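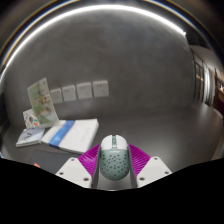
Posted by the Skusedska editor in July. Filed under: Machines at Work. Reading time: a few minutes.

The Desk Is Still Ours to Clear

Readers of this blog write in with one question more often than any other, and it is whether a machine can do the chores yet. They mean dishes, laundry, the kitchen floor, and, for those who run a shop, packing boxes and returning stock to the shelf. I have followed the subject for some years as a private person with a professional interest in how work gets done. My position at present is that certain chores have been handed over, a larger group can be performed under supervision, and most remain where they have always been.

I would like to set out that position using an unglamorous task, namely the clearing of a desk. A mouse, a few booklets, a flat box or book, a wall with outlets behind them: this is the ordinary stuff of an office at any hour. An adult clears such a surface without giving it any thought. A machine must settle a long series of matters first, and each of them can go wrong.

On gripping

The mouse is the easier part. It is of a known general shape, it is rigid, and it can be pinched along its sides between soft ribbed pads, as is done here. Pads of this type give a little where they meet a curved shell. I consider them one of the more useful developments in the field, and they have received less public attention than they deserve. A hard jaw closing on a rounded plastic object must be placed with great care. A soft one forgives a small error in placement.

Paper is another matter. A closed booklet lying flat offers a gripper almost nothing to hold. A person slides it to the edge of the table, or lifts a corner with a fingernail, or presses down and drags. We do this so readily that few of us could say which method we used last. A booklet standing upright may be gripped easily enough, but it may also fall over when the object next to it is touched, after which it is a flat booklet and the first difficulty applies.

Readers who manage stockrooms will recognize the problem under other names. Instruction leaflets, hang tags, thin sleeves and padded envelopes cause far more trouble on a packing line than the heavy goods do.

On knowing where things go

Suppose that every object can be lifted. There remains the question of where to put it. In my own household there is no written rule for the place of a brochure that has been read once. It may be kept, passed on, or put out for recycling, and the answer depends on a conversation held at breakfast. I do not see this as a failing of the machines. The information does not exist in any form they could reach.

A shop floor is better in this respect. Items have bins, bins have labels, and a misplaced item is misplaced in a way that can be checked. For this reason I expect shops and small warehouses to see useful help well before private homes do, and I have advised readers accordingly.

The Mundley trial

I can report on one arrangement at first hand. Mundley is a stationery and office supply distributor not far from where I live. During the spring it ran a returns bench with an arm and software supplied by Anenlow, a small integrator. The arm's work was to take returned desk goods out of a tray and place each in the correct bin. The goods were keyboards, mice, staplers, boxed calculators and a quantity of loose printed matter.

I was permitted to read the log for the period and to publish a summary. The bench handled 1,767 items. A member of staff had to step in for some 100 of them. The site had set a target of 1,000 items before the trial would be judged at all, so the sample was considered adequate by those paying for it.

These are respectable results, and I was pleased to see them. They require two remarks.

The first concerns the interventions. They were not spread evenly. Boxed goods gave almost no trouble. Mice without cables did nearly as well. The leaflets, together with any item whose cable had come unwound, made up most of the list. In other words, a full shift of boxed calculators would look close to perfect, and a full shift of leaflets would look very poor.

The second concerns speed. The bench was slower than an experienced clerk, and Mundley had expected as much. The arm was left to run in the late afternoon, from 3 p.m. onward, when the clerks were occupied with outgoing orders. Under that arrangement the pace mattered little. I mention it because buyers often ask whether a machine is faster than a person, and a better question for a small firm may be whether there is work waiting at an hour when staff are needed elsewhere.

Mundley has kept the bench. The leaflets have been returned to the clerks.

Home trials

For private homes I have less to report, and what I have is less encouraging. A company called Unnithan has been offering a tidying service on a limited basis, with a wheeled unit that visits one room. I attended one session as an observer. The unit collected toys from a carpet at a fair pace and placed them in a crate. It then spent a long time in front of a magazine that lay partly under a sofa, and in the end it left the magazine where it was.

The operator considered this the correct outcome, and I agree. A machine that leaves an item alone when it cannot lift it cleanly is far preferable to one that tears the cover. I would want the same judgment shown around cups, eyeglasses and anything plugged into a wall.

The household in question was content with the toys. They asked whether the unit could also manage the table, and were told that tables are under study.

Guidance for readers

I am asked for recommendations and will give them with the usual reservation that I have no stake in any of the firms named above.

For a shop or stockroom, pick one bench and one family of goods. Rigid items with a settled shape are the place to begin. Ask the supplier for a log that records each time a person stepped in, and ask that it be sorted by type of item. A single success figure tells you very little about your own goods. Agree in writing on who clears a jam after hours.

For a home, I would wait. Floor cleaning is a settled matter and the present machines do it acceptably. Dishwashers and washing machines have done their part for generations, though the loading and the folding are still done by hand. Anything on a desk, a counter or a table should be regarded as work for people for the time being.

For those who are simply curious, I suggest a small exercise. Clear your own desk slowly, and note every time your hand does something other than pick an object straight up. Count the slides, the tilts, the times one finger holds a stack while the others take the top sheet. I reached three before I had moved my first pile of mail.

Open questions

Several points remain on which I have no firm view. One is whether soft pads will wear well under daily use in a dusty stockroom; Mundley changed its set once during the trial and did not record the reason. Another is cost. Anenlow quotes by the bench and not by the item, so comparison with wages depends heavily on volume, and a firm with a light returns season would find the sums less favorable than Mundley did.

A further point is whether customers will accept goods handled in this way. I heard no complaint during the trial, but returned stationery is not a category that attracts strong feeling. Glassware would be a different test, and a shop in that trade has been in touch about trying one. I will report on it if the bench goes in.

Correspondence on household machines is welcome through the contact page. Please state the make, the room and the chore, and whether the machine was left alone to do it.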